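# Leave the Slack in the Wrist Cable

These notes concern the small arm cell at Tanurby, where I have looked after the hardware for 36 months. They argue for one position on cable routing and one on finger pads. Both positions have been disputed by people whose judgment I respect, and I have tried to state their side fairly.

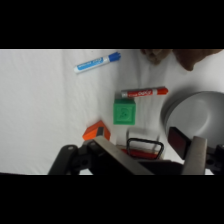
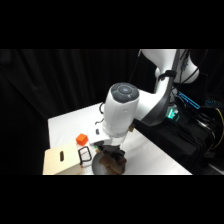 *Top: the work area from the wrist camera. Bottom: the arm over the bowl, with the cable loop at the wrist.*

The cell is a single arm with a two-finger gripper, working over a white surface against a black curtain. It picks up mixed small objects and puts them down again. Markers, blocks and bowls all go through it. None of this is demanding in terms of load. The demands are in the wrist, which rotates far more per task than the larger joints do, and the wrist is where the faults have come from.

## The loop

The thin black cables at the wrist hang in a slack curve. Visitors with a background in production cells usually object to it. Danica Baláž, who set up the line at Brovov, objected in writing. Her view is that any cable not clipped at both ends and along its length will eventually catch on something, and that a cell which looks untidy will be maintained untidily. She has a point about catching. We had 2 snags in the first year, both on tall containers with handles.

I still hold that the loop should stay. We ran the cell with a dressed cable, clipped close to the housing from the wrist joint to the gripper. It looked very good. The connector at the gripper end became intermittent, and the fault showed only at one end of the wrist rotation. It cost us most of a September to find, as the arm would be stopped and moved to a convenient pose for testing, and in that pose the contact was fine.

A dressed cable takes its bending in one place. A loop spreads the bending over its whole length and leaves the connector unloaded. The snag risk is real, but a snag is a visible fault. It stops the arm, the operator sees what caught, and the repair starts from a known position. An intermittent connector gives dropped frames from the camera or a late gripper reading, and these get blamed on software for a long time before anyone reaches for a meter.

How much slack is enough can be measured. Drive the wrist to each rotation limit with the rest of the arm at full reach. At the worse limit the loop should still hang. If it pulls straight, it is short. If at the opposite limit it drops past the fingertips, it is long. Mark the correct length on the jacket with tape, so that whoever replaces the cable does not have to repeat the exercise. Iveta Slanina added a second mark at the clamp, and I now do this on every arm.

## Fingers and pads

The second dispute concerns when to change the gripper pads. The schedule inherited from Šťastný, the integrator, gave a fixed interval of 500 hours. Fernanda Carrilho prefers to change pads when the grip gets worse. I think both are wrong for this kind of work.

Fixed hours make sense when the part is always the same. An hour of lifting soft, light objects does almost nothing to a pad. An hour of pinching hard cubes by the corner does a good deal. Our two worst pads were well inside the interval when they failed.

Waiting for the grip to get worse has a different defect. People who run the arm adapt to it. They approach a little lower, close a little earlier, and choose a different face of the block. Carrilho is a skilled operator, and a skilled operator can hide a worn pad for weeks. Then somebody else takes over the station and reports that the gripper has failed overnight.

I use a plain pull test. Close on a reference block at the normal force, hook a spring scale to the block, and pull along the finger until it slips. Write the number down. A drop of up to 20 percent from the value for new pads is left alone. Beyond that the pads are changed as a pair, even if one looks fresh. Before refitting, check the finger screws and wipe the metal behind the pad. Old adhesive there will tilt a new pad enough to spoil the reading.

The test takes a few minutes and fits before the first run in the morning. Alžběta Sokol has pointed out that one force and one block tell us nothing about curved objects. I accept this. We have tried a marker as a second reference and the readings scattered too much to be of use.

## Records

The cell has a log in Wimness, and until recently the log contained faults only. I would ask anyone keeping such a log to enter the normal readings as well: pull force, loop length against the tape, and the state of the connector latch. A fault entry with no earlier normal reading gives the next person very little. Drahomíra Michalík went back through our entries for the dressed cable and found that the first dropped frames had been noted long before I believed there was a problem. They had been filed under network.

The remaining question is the cable bundle behind the arm. It does not move much and I have left it alone, apart from labeling both ends of each cable. Baláž would clip that too. For that part of the machine I have no objection, and I will do it at the next shutdown.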